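HUKILCOMBE LODGING OWNERS ASSOCIATION
Minutes of the General Meeting
12 November 2019
Mernara Room, Hukilcombe Town Hall

The meeting was called to order by the chair at 7:04 p.m. A quorum was present. The sign-in sheet is kept with the secretary. Apologies were received from the owners of two properties on Bloxham Road.

1. Minutes of the October meeting

The minutes were approved with one correction. Under item 6, "the town will repaint the crosswalk" should read "the town has been asked to repaint the crosswalk." Motion carried on a voice vote.

2. Matters arising

Crosswalk at Bloxham Road and Mill Street. The secretary wrote to the public works office after the October meeting. A reply came saying the request has been logged and will be looked at with the other striping work in the spring. Members asked that the letter be sent again in March.

Key boxes. The question of whether key boxes may be attached to the railings on Front Street is still open. The town clerk has said the railings are town property and that the matter would need to go to the town council. One member has already taken hers down. The chair will ask for it to be put on a council agenda.

Winter parking. The overnight street parking ban begins on the first snow notice, as in past years. Owners are reminded that guests do not get the text alerts unless they sign up, and most of them don't. A line about the ban should be in every check-in message.

3. Financial report

The checking account balance is a little up on October after late dues came in. Paid dues for the year now stand at 154 properties. The printing bill for the summer map has been paid. The bill for the website renewal is due before the end of the year and was approved for payment.

A member asked if the association still needs the storage unit on Mill Street. It holds the street fair canopy, folding tables and old brochures. It was agreed to clear out the brochures first and then see if a smaller unit would do. Report accepted.

4. Short-term rental ordinance

The chair reported on the second draft of the town's rental ordinance. The main changes from the first draft are:

The yearly registration fee is now $200 per property. The first draft did not name a figure.

A late registration charge of $100 has been added.

The local contact must be able to reach the property within an hour. The first draft said 30 minutes, and members who live outside town had objected to that.

The posted notice inside the door must list the trash day, the parking rules and the local contact number. The town will supply a form for this.

Discussion went on for some time. Several members felt the fee was fair if the money is spent on inspections and not put in the general fund. Others said that owners with a single room to rent should pay less than owners of whole houses. A member who rents out two rooms over her shop said that $200 per property suited her fine as long as both rooms count as one property, and asked for that to be cleared up in writing. The draft does not define "property" where there is more than one unit under a roof.

Moved and seconded, that the association send a letter to the town supporting the one-hour rule, asking for a lower fee for single rooms, and asking for a definition of property. Carried, with two opposed. One of the members opposed wished it noted that she is against any fee at all.

5. Room standards checklist

The working group presented its revised checklist for member listings. The old one was written mainly for motels and had items that no longer apply, such as the phone card and the ashtray. The new one runs to two pages.
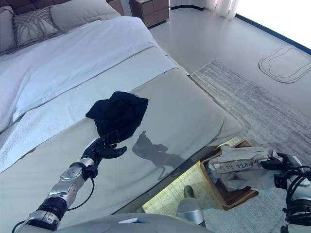
The part on safety comes first and is the only part that members must meet in full to use the association's logo. It covers smoke and carbon monoxide alarms, a fire extinguisher on each floor, window latches, stair rails and a lit path to the door. The group has tried to match the wording of the draft ordinance so that owners do not end up with two sets of rules.

The part on linens drew the most comment. The draft says that all bedding that touches the guest is to be washed between stays, and that duvet covers count as bedding that touches the guest. Members with larger houses said this means buying at least one more full set for each bed. The working group said that was the intent. Decorative cushions and bed runners are to be cleaned on a regular schedule, which each owner will set and write down. A member asked if the runners could just be left off. They can; the checklist does not call for them.

The part on listing photos asks that rooms be shown as they are now. There were two complaints last season from guests who booked on the strength of photos taken before furniture was changed.

It was agreed to change "queen or larger" to "double or larger" in the line on main bedrooms, as several of the older houses can't take a queen up the stairs. With that change the checklist was adopted. It takes effect for listings renewed after the new year.
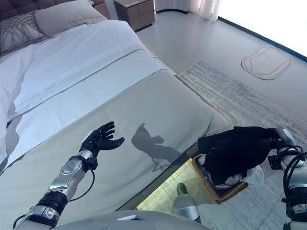
Item 5: Bed with duvet, pillows and runner.

6. Shared laundry contract

The contract with Ginano Linen Service runs out at the end of the year. The company has offered to renew at the same rate per pound, with pickup on two days a week in season and one day out of season. Members using the service were mostly content with it. Complaints were about missing pillowcases and about bags being left at the wrong door on Front Street, where the house numbers are hard to read.

One member had a quote from a laundry in the next county. The rate was lower, but there was a minimum weekly weight that the smaller owners could not meet even by pooling. The quote was tabled.

Moved and seconded, to renew with Ginano for one year and to ask that each bag be tagged with the property name as well as the number. Carried.

7. Winter lights

The Front Street merchants have asked the association to share the cost of the lights again. Last year's share was $2,000. The merchants' letter asks for the same amount. The lights will go up from the bridge to the post office, and the tree in the square will be lit by the town.

A member asked that the lights on the side streets be included, as guests staying on Bloxham Road walk down a dark hill to get to the restaurants. The chair will pass this on. Moved and seconded, to pay the same share as last year. Carried.

8. Other business

The town hall boiler will be replaced in January and the Mernara Room will be closed while the work is done. The January meeting will be held at the library if the upstairs room is free.

Owners who still have summer maps are asked to bring them to the visitor center, which has run out.

A set of keys was left on the coat rack after the October meeting. They are with the town clerk.

The meeting was adjourned at 8:52 p.m.

Respectfully submitted,
Secretary, Hukilcombe Lodging Owners Association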